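Subject: Re: [potluck-garden] cups for the seedling table?
Date: 2021-10-02
List: Grasance Garden and Kitchen Swap

Oh, I am so glad somebody brought up cups! I have been wanting to talk about cups on this list since February, and you all kept going on about hoses.

On the list, a member from the Clomeck side wrote:

> Does anyone have small cups or mugs they like for starting
> herbs on a windowsill? I have a tray of basil and no pots, and
> I don't want to buy 100 plastic ones when I need maybe a dozen.
> Bonus points if they are nice to look at, because they will be
> sitting in my kitchen all winter. Also, what do you water with?
> My big can drowns everything.

Yes, yes and yes. I have been collecting speckled cups for a couple of years now, mostly from the Dindov rummage sale and the odd box left out on Kamolrat Street, and they are my favorite thing to have near plants. None of them match exactly, but they all have that blotchy, cloudy look, so you can put any of them side by side and they get along. There's a yellow one with greenish blotches that I reach for first every single time. It looks like a pear that sat in the bowl a bit too long, and I mean that as the highest praise.

As for watering, please get yourself a little can with a long thin spout! Mine is light blue, and the sprinkler end is a white flower with scalloped edges, so it makes me happy before I even get to the plants. The big can stays outside with the tomatoes. For seedlings you want a gentle sprinkle and a spout that gets in between the leaves, and you want to be able to lift the thing with one hand while you hold the tray with the other.

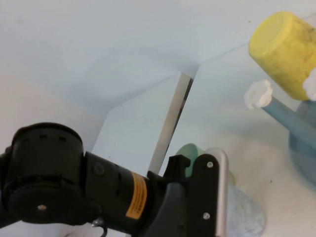 Yellow cup at upper right, little blue can with the flower rose just below it.

Now, the one real question with cups is drainage. You have two choices. You can drill a hole in the bottom (go slow, use a bit meant for whatever the cup is made of, and put tape over the spot first so the bit doesn't skate), or you can leave the cup whole and use it as an outer pot, with the plant in something smaller that you lift out to water. I go back and forth. Basil sulks if its feet stay wet, so basil gets the lift-out treatment at my house. Mint will grow in practically anything, including, one time, a gravy boat.

On size, I'd look for a wide mouth before anything else. A cup that narrows at the top is a misery when you try to get the roots out in spring. I have a big white one with blue-gray marbling that looks almost like stone, and a smaller pale green one that is a brighter mint color on the inside. The green is the prettier of the pair if you ask me, and it's a shame to fill it up with dirt, so I keep threatening to leave it empty and just admire it.

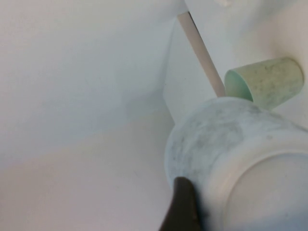
The white marbled cup, with the small green one on its side behind it.

If you come to the next swap, look for my crate. I paid 47 cents for one of these once and I am still telling people about it, as you can see. I'm happy to trade for thyme starts or any kind of saucer, chips and all. I have far too many cups and hardly a saucer to put under them!

One more thing for the basil person: pinch the tops as soon as you have a few sets of leaves, even though it feels mean. You'll get a much bushier plant.

Does anybody have lemon balm to spare?

Happy planting,
the cup lady at plot 319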